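Rangement de la vaisselle après un repas collectif : casier à picots ou bac ordinaire ?
Publié dans Cuisine et locaux partagés, le dimanche 4 août 2024

Floarea Sandu
Notre association, Dedalmont, dispose d'une salle équipée d'un casier gris à picots pour lave-vaisselle professionnel. Le règlement intérieur ne précise pas si les bols peuvent y être placés avec les assiettes, ni à quel moment les plateaux doivent être débarrassés des restes de riz. Je vous saurais gré de m'indiquer l'usage en vigueur dans vos structures. 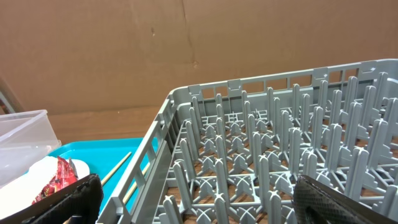
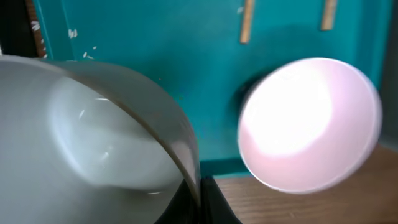
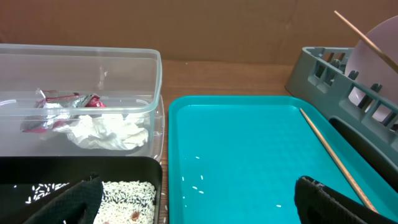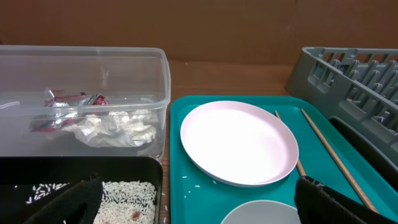 Aicha Morsy
Le casier à picots est destiné en premier lieu aux assiettes, qui s'y tiennent à la verticale. Il est préférable de placer les bols dans un casier à fond plat, l'ouverture vers le bas. Les plateaux doivent être débarrassés avant tout passage à l'eau : les grains de riz tombés à côté de l'assiette rose, sur le plateau turquoise, finiraient dans le filtre. Les baguettes en bois sont à laver à la main. Chez Faver, la consigne prévoit 2 casiers distincts par service.

Radu
Bonjour, pour nous tout va dans le même casier, bols compris. Aucune casse à signaler en 21 repas.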